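4.2 Collection of demonstrations

The box-handling task was set for the student robotics project at Fudalstead College in February and formed the second of two assessed exercises. The 36 students taking part worked in nine teams, each sharing one bench with the other team in its group where the timetable required it. Each team was asked to record 80 attempts at approaching a box, closing the gripper and setting the box down within a marked area. The wrist camera ran throughout every attempt, including the approach.

Teams were free to choose their own starting pose. Gwynne and Kemeys (the second and third authors) reviewed the recordings and rejected those in which the log was incomplete. 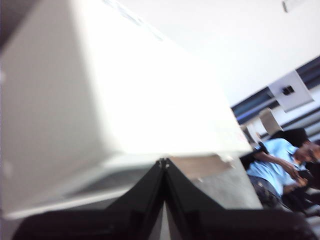 Figure 3. Wrist camera view during the box-handling exercise, with the gripper fingers closed to a point beneath the white box.

Exposure was left on its automatic setting at first. Pale boxes lost most of their surface detail under the room lights, and fast wrist rotation added blur. Students in the Rosser group proposed slowing the wrist joint near the box, and this limit was adopted by all teams for the remainder of the exercise. Frames recorded before the change were kept in the training set, as the teams wished to compare the two conditions in their written reports (see Section 5.1).

Related items
Mindon: a shared logbook for school robotics clubs
Assessing group work in practical engineering courses
Gripper design with first-year students

Comments (2)

Prys Griffiths: Was the speed limit applied to the lift as well, or only to the approach?

Gwenllian Gape: We had the same trouble with white cartons. Fixing the exposure by hand helped us a good deal.

Shares: 9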